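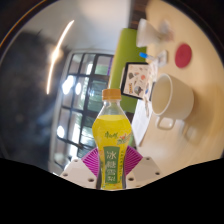 3.2 Setup and upkeep of the hand-held gripper

Figure 4. The gripper holding a filled drink bottle, seen from the camera of the tool. The two white fingers press on the lower part of the body, and the magenta ridged pad is behind it.

All demonstrations were recorded with one hand-held tool, which we call Zorkora. We chose to keep a single unit for the entire study, so that changes in the recordings would come from the operators and the objects and would not come from differences between tools. This choice made maintenance more important. A second unit could not replace the first one when a part became worn, and a small change in finger position is visible in every recording made after it.

The tool has two plate fingers, fixed by screws, and a fan-shaped pad with fine radiating ridges. In our early trials the fingers were mounted without any reference mark, and after each removal they returned to a slightly different angle. Kyung-hwa Yoo then prepared a setting block which is 90 mm wide. The fingers are opened, the block is placed between them, and the screws are tightened lightly in a crossed order before the final tightening. With this block, one person can mount both fingers without help. We recommend to support the tool in a soft vise during this work, and not to hold it in the hand, as the last turn of the key tends to rotate the plate.

The camera sees the fingers together with the object and a wide part of the room. Its view is strongly curved, and straight edges such as a window frame or the side of a table become bowed toward the rim. We did not correct this in the stored recordings. The correction is applied later, with the lens parameters measured at the beginning of the study and again in November. After any work on the camera mount the parameters must be measured again, even when the mount looks unchanged to the eye.

Bottles were used as the standard check object. The bottle in Figure 4, a clear one with yellow pear drink and an orange cap, has a waisted body, and a grasp on such a shape depends on height. If the fingers close near the narrow part, a small vertical error changes the contact width. For this reason the check procedure asks for a grasp on the lower part of the body. The operator closes the fingers, lifts the bottle a hand's width above the table, holds it upright and puts it back. If the bottle turns between the fingers, the session is stopped and the contact surfaces are inspected.

Most of these stops had a simple cause. Dust and skin oil collect between the ridges of the pad, and the grip becomes less regular long before the dirt can be noticed. We clean the pad with a soft brush along the direction of the ridges, then with a cloth and water. Alcohol was tried by the team in Vikby during the first weeks, but the pad became stiff and had to be exchanged. The fingers may be wiped with alcohol without a problem.

Over the study 1209 demonstrations were kept, and 17 were removed after it was found that one screw of the left finger had become loose. The fault was not noticed by the operator. I-seul Ok found it when she compared the finger position in the first and the last recording of one session – the plate had moved outward by a few pixels, and the gripper still closed normally. Since then the same comparison is made at the end of every session. It takes little time and requires no additional equipment.

The pad is exchanged after 2000 closing cycles, or earlier if a ridge is torn. This limit is conservative, and we did not test how long a pad can really serve. The exchanged parts were marked and stored by Hwa-young Jeon, so their wear can be examined in later work. When a new pad is mounted, the finger block is used again and the bottle check is repeated before recording continues.

Reflections were a further difficulty. Windows and lamps can produce bright spots in the wide view, and at some times of day these spots come close to the fingers. We turn the table before the session instead of changing the exposure, which remains fixed for all recordings. The position of the table is written in the session log, together with the state of the pad and the name of the operator.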